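Trelbridge water main replacement moves to second phase
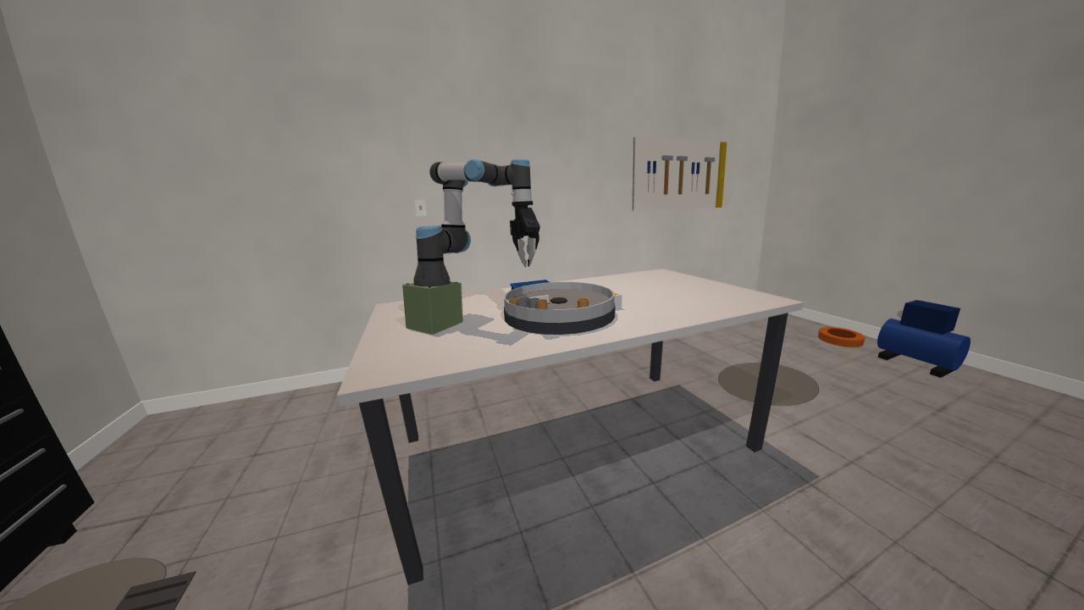 Work on the second phase of the Trelbridge water main replacement will begin in October, the district's water undertaking has confirmed. The phase covers the section between the Gautier Road pumping station and the lower reservoir, where the existing cast iron pipe is 90 years old and has the highest burst rate in the network.

The old main will be taken out of service in 3 stages. In each stage a temporary overland supply will be laid along the verge and connected to individual properties before the buried pipe is isolated. The new main is polyethylene, butt-fused on site, and will be installed by slip lining where the bore of the old pipe allows it. Open trenching will be used at junctions, at the railway crossing and wherever a camera survey shows displaced joints.

A total of 400 properties will be transferred to the new main. Interruptions to supply are expected during the changeover at each property and should last no longer than 2 hours. Written notice will be delivered beforehand. Customers who rely on water for medical equipment at home are asked to register with the undertaking so that a separate supply can be arranged.

The contract has been awarded to Bikano, which also carried out the first phase. Valve chambers and hydrants will be supplied by Amine under a separate order. Both firms have been asked to hold spare fittings locally, after deliveries of reducing couplings ran late in the first phase and one trench stayed open for longer than planned.

Gautier Road will be closed to through traffic while the trenched sections are dug. Access for residents and emergency vehicles will be kept open, and buses will be diverted by way of the market place. Working hours are 8 am to 5.30 pm. Night work is limited to the railway crossing, where the line has to be clear of trains.

Discoloured water may be seen for a short time after each transfer. It is caused by iron deposits disturbed in the older pipes and should clear if the cold kitchen tap is run at a low rate. Washing machines should be left off until it does.

Drawings of the route can be inspected at Trelbridge library during opening hours.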